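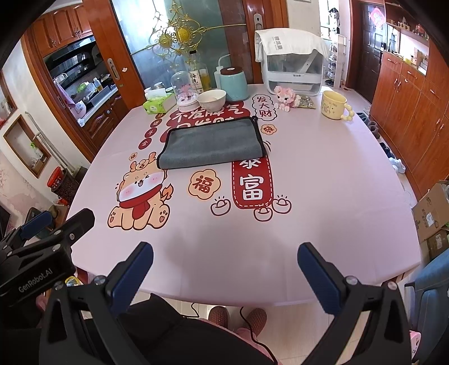 Wiping the Table: Still Your Job

Every spring somebody writes in to ask whether it's time to stop buying dishcloths and start saving for a machine. My answer for May 2020 is the same as last year's. Keep buying dishcloths.

Robots do fine with one part in one spot, 3,000 times a shift. A dining table has a mug, a tissue box, a bottle and a bowl with a little food on it, and tomorrow they'll all have moved. A folded microfiber towel is harder still. It sags, it bunches up, and two fingers that close nicely on a box will often pinch one layer and leave the rest behind.

Nathalie Chisholm wrote to say the Brinard people promise a table-clearing arm for over $2,000. I'd want to see it pick up a glass jar with a lid before I paid $300.

Meanwhile, for people with hands:

Clear one end of the table, wipe it, then slide everything over and do the other end.

Fold the towel in quarters and turn to a clean face when one gets grubby. Wash microfiber without fabric softener.

On a printed tablecloth, blot spills first. Rubbing spreads them.

Lift the kettle-like jug and wipe under it last, with the towel wrung out hard.

Shake the cloth outdoors if you can.

Guangming Shen asks about floor robots. They're passable on bare tile, provided you pick up the slippers and any loose cable first. By then I've usually got the broom out anyway.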